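Zwischenbericht an die Förderstelle: Handwerks- und Händlermesse Plelov
27. September 2018
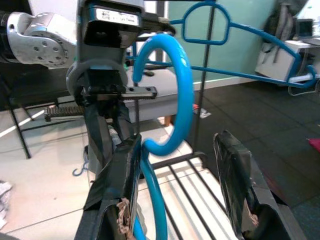
Liebe Frau Unnithan,

eigentlich wollte ich Ihnen schon früher schreiben, aber wie das nach einer Messe so ist, man räumt und telefoniert und rechnet, und plötzlich ist der halbe Monat um. Nun aber in Ruhe, und zuerst mit einem herzlichen Dank von uns allen!

Seit meinem letzten Bericht vom April hat sich viel getan. Wir hatten 200 Stände vergeben, davon 19 an Betriebe, die zum ersten Mal überhaupt auf einer Messe verkauft haben. Gerade über diese Neulinge habe ich mich sehr gefreut. Gilles Tessier hat sie vorab in fünf Abendkursen begleitet (Kasse, Preisschilder, Standaufbau), und vier von ihnen haben inzwischen feste Abnehmer in der Region gefunden, darunter die Korbflechterei Tikinden.

Weniger glatt lief es mit den Zufahrten. Die Lieferanten von Nestero standen am Eröffnungsmorgen lange vor dem Nordtor, und Primo Monti musste die Zeitfenster noch am selben Tag neu verteilen. Für das nächste Jahr möchten wir auch das Südtor öffnen, die Anfrage bei der Stadt ist gestellt.

Die Abrechnung der Standmieten liegt bei Agustina Navarrete. Es fehlt noch der Beleg der Firma Bhat für die Zelte, den reiche ich nach, sobald er da ist. Die bewilligten Mittel für die Werbung sind nicht ganz ausgeschöpft, und wir würden den Rest gern für die Kurse im Winter verwenden, wenn Sie einverstanden sind.

Mit herzlichen Grüßen
Gopinath Salian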